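Gwynne Community Help > Kitchen and Cooking > Hobs and Cookware

Induction hob clicks on and off at low settings, cannot hold a simmer

Posted by skillet_north
Member, 12 posts
Tags: induction, simmer, low power, pulsing

I replaced a gas hob with a two-zone Skakum induction unit in October. High settings are fine. Water boils faster than it did on gas and I have no complaint there.

The trouble is at the bottom of the range. Settings run from 1 to 9. On 1, 2 and 3 the hob does not give a steady low heat. It runs for a couple of seconds, stops, then runs again. A thin sauce bubbles hard in the middle of the pan, goes flat, and bubbles again. On milk this is enough to catch on the base. Setting 4 is steady but too hot for anything I want to leave alone.

What I have tried so far:

Switching the unit off at the wall for ten minutes. No change.
Using the other zone. Same behaviour, slightly faster cycle.
Three different pans. All are detected without an error code. The cycling is present with all three, but the sauce moves less in the heaviest one.
Reading the manual. It gives one line on the subject: "power may be intermittent at low levels".

The hob is on its own circuit and the electrician who fitted it found nothing wrong. Is this a fault I should claim for under the guarantee, or is it how the thing is meant to work? If it is meant to work like this, is there a way to get a proper simmer out of it?

Edit: the pans are a thin enamelled one, a stainless one with a thick base, and a cast iron casserole.

3 replies, sorted by date

marlpit
Member

Sounds like a faulty board. Mine was replaced under guarantee on a Lurkeo and it has been fine since. Send it back.

Comment from skillet_north: Did yours cycle on the low settings before the repair, or was it something else?
Comment from marlpit: It kept showing an error and going off completely. Not the same I suppose.

low_and_slow_694
Regular contributor

It is probably not a fault. An induction hob has a lowest power at which its electronics can run without a break. Below that level it gets a low average by switching the coil on and off. What you see on 1 to 3 is that switching. The steady output on 4 suggests that 4 is the first setting above the limit on your model.

The limit differs a good deal between models. Cheaper units tend to have a higher one. The better ones can go lower before they start to pulse, or they pulse quickly enough that the pan smooths it out. The length of the cycle matters as much as the average power. Half a second on and half a second off is hardly noticeable in a pan of stew. Four seconds on and four off is very noticeable in a shallow layer of milk.

You can check this without tools. Put a litre of cold water in the stainless pan and set the hob to 2. Listen for the hum and time it with a watch. If the on and off periods repeat evenly, that is normal power control. If they are irregular, or the hob stops for a long time and the display changes, look for a fault or for overheating. A blocked fan inlet under the worktop is a common cause of overheating, so measure the gap below the unit and compare it with the fitting sheet.

To get a better simmer with what you have:

1. Use the heaviest base you own. A thick base stores heat during the on period and gives it up during the off period. You have already noticed this.

2. Match the pan to the zone. A base much smaller than the coil couples badly and some hobs respond by pulsing at settings where they would otherwise be steady.

3. Cook a deeper quantity where you can. A larger mass of food changes temperature more slowly.

4. Put the lid on and go down a setting. Evaporation takes away a lot of heat from an open pan, so a covered pan needs far less power to stay at the same temperature. Leave a small gap if the sauce must reduce.

5. For milk, custard and chocolate, stand a bowl over a pan of water. The water takes up the pulsing and the bowl never sees it.

I would avoid the steel converter discs sold for non-magnetic pans. They do even out the heat, but the disc gets far hotter than the pan and the sensor under the glass reads the disc. Some makers exclude damage from them under the guarantee.

Comment from skillet_north: Timed it on Wednesday. 2 seconds on, 4 off on setting 2, perfectly regular. The gap under the unit matches the sheet. So, not a fault.
Comment from low_and_slow_694: Agreed. No claim to make there, unless the shop takes returns on other grounds.
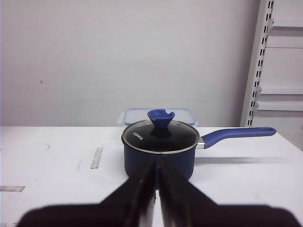 clososton_bench
Topic moderator, Hobs and Cookware

The reply above is correct on the pulsing. I will add some notes on pans and on the thermometer, as both come up often in this section.

Pan detection and pan performance are separate matters. A hob will accept a pan if there is enough magnetic material over the coil. It does not follow that the whole base heats evenly. Some aluminium pans have a steel plate or a perforated steel disc set into the underside, and the heat is made in the steel part only. If the plate is smaller than the base, the outer ring lags behind. A magnet moved across the underside will show you where the steel is. It should pull with the same strength right out to the edge.

Flatness also counts. Lay a steel rule across the cold base and look for light underneath. A slight hollow in the middle is normal and usually closes as the metal warms. A base that bulges outwards will rock, and should not be used on glass for long cooking.

On lids: glass has the advantage that you can judge the simmer without lifting it. Each time the lid comes off you lose steam and the pan has to recover, which on a pulsing hob takes longer than you would expect. Condensation hides the surface after a while. A tap on the rim clears most of it. Dark glass is harder to see through than clear, so use a kitchen light from the side.

On measuring: do not trust the number on the hob. Settings are power levels on most units, and the temperature reached depends on the pan, the quantity and the lid. If you want to know what is going on, use a probe thermometer with the tip in the middle of the food and clear of the base. Some probes give nonsense readings while the coil is running. If the figure jumps in time with the hum, switch the zone off for a few seconds and read it then.

Temperature modes, where fitted, are no cure. They use a sensor under the glass, which reads late and reads low with a thick base. For a long stew the simplest answer is to bring it up on the hob and move the casserole to a low oven.

I have removed "fault" from the thread title, as the timing test settles it. The pinned list of hobs by lowest steady power has 119 entries and could do with more from this make. If you have a plug-in power meter and a unit with a suitable plug, post the lowest setting at which the reading stays constant, with the model number from the plate underneath.

Comment from skillet_north: Covered pan on setting 1 with the thick stainless base gives a usable simmer for soup. Milk now goes over water. Marking as solved. Mine is wired in so I can't help with the meter reading.

Thread status: solved
Related threads: Buzzing from pan at full power / Scratches on glass after moving cast iron / Lowest steady power list (pinned)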